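Lustton Hall, brick and chimney check, 08/10/2022

Mortar joints, north side — OK. The June repointing looks terrific!
Mortar joints, west side — WATCH. Soft patch near the downspout, so please scratch-test it again before frost.
Weep holes — OK, all clear and draining nicely.
Chimney cap — FIX. Hairline crack, Uren has the part on order.
Gutter brackets — OK, and what a difference the new screws make.

Comment: really happy with how this old building is holding up. A brick wall this size rewards a slow look, so take your time and bring the good flashlight. 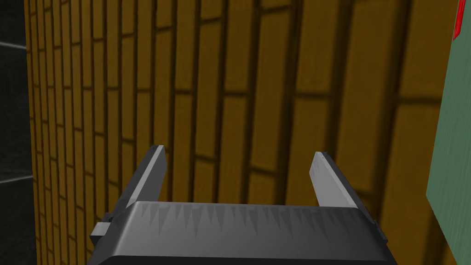
Harawira asks whether the soft patch could wait until spring, as the lime mix won't cure well in the cold. Fair point, but I'd love to get it done this month if the nights stay mild.

Ladder tie-off points — OK
Basement vent, grate 13 — FIX, loose again
Budget left for repairs: $700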